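The Pukholm kitting cell – what I bought, what it does, and how we live with it

Listed under: Small assembly / Parts handling
Page updated 22/03/2025

I run the assembly side of a small shop in Onholm. We put together round control boards with solenoids and wire harnesses, and for years the slowest part of the day was the boring bit before any assembly happened: getting the right parts out of the bins and onto one tray. The Pukholm cell is what we use for that now, and since Kullmont (who sell it) kept asking me to write up how it's going, I said I'd do the page myself as long as I could keep the grumbles in.

What you get

The cell is sold as two arms with grippers, a set of yellow trays, a steel kit tray, the controller and a teach pendant. You supply the table. Ours was already here and I was glad not to pay for another one! You'll want a bench that doesn't wobble, and you'll want it level. We spent a whole afternoon in February shimming ours with washers before I gave in and bought proper feet.

How it handles small parts

This was my big worry. A solenoid with a spring and a plunger on it is an awkward little thing to grab, and the leads get everywhere. The fingers that come with the cell are narrow and dark and take hold of the part from both sides. We left the speed at the factory setting for the first two weeks and then nudged it up.

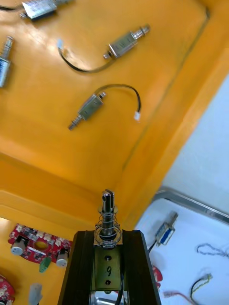
Koo wrote in under the first version of this page to say that the speed never mattered much at the bench, and that what changed the day was walking up to a tray with everything already on it. "I used to do my sorting with one eye on the clock and then hurry the wiring. Now I get to take my time over the wiring. I do miss having the radio loud enough to hear over there, though, so please put that in."

So, it's in. The fans on the controller are louder than I'd like, and I've told Kullmont that more than once.

What changed for the people here

I want to be fair about this part, because it's what other shop owners email me about. We were four on the bench before the cell and we're four now. The hours we used to spend picking went into testing, and testing is work people wanted more of. Two of us learned to teach the arms new picks – it took 13 hours of training each, spread out so we could still get orders out the door. The training pays a bit extra and I think it should, wherever you are.

What I got wrong was the break pattern. Picking used to be when people stood up, walked over to the bins and had a chat. Take that away and you've got folks sitting down all morning. My shoulders noticed before my brain did. We've since moved the finished kits to a rack across the room, so there's a reason to get up, and it's helped.

Wire harnesses

Everybody asks! Solenoids were easy compared with these. Harnesses flop, they hook onto each other, and the terminals at the ends catch on whatever is nearby. Spread them out when you fill the tray. If you drop in a big handful you'll be over there pulling them apart by hand, and then you may as well have done the picking yourself. 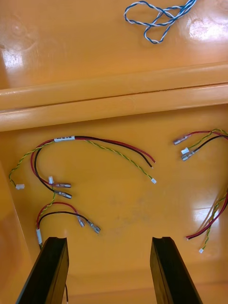
We put fewer in at a time and top up more often, and I've stopped feeling bad about it. Topping up is a two-minute job and whoever is passing does it. I did try a deeper bin for a while to save on refills and went straight back to the shallow ones. Kullmont will sell you extra trays in the same yellow, and I'd get spares with your first order so you can fill one while the other is on the table.

Setting up a new kit

A new kit with parts we already know takes me almost 43 minutes from clean table to first good tray. Brand new parts take longer, and I book out the morning for those. My advice is to decide where every tray lives and tape the corners. I skipped the tape at first and paid for it each time we wiped the table down.

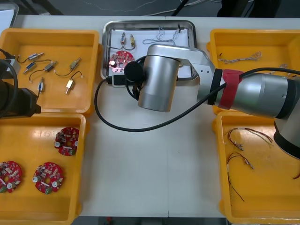 Yellow trays around the steel kit tray, with a round red board on the paper.

Things I'd change

Quieter fans, see above. A longer cord on the pendant, as mine stops just short of where I like to stand. The manual is fine for the first day and thin after that, so keep your own notebook next to the table – ours is already fat with tape marks and coffee rings.

Ordering

The cell ships from Kullmont with delivery to your door, and lifting it onto the table is up to you. Ask for the spare finger set when you order. Trays, finger sets and table feet can all be bought separately. If you're close to Onholm and want to see one running before you spend the money, send me a note through the form and come by in the morning, when we're building kits.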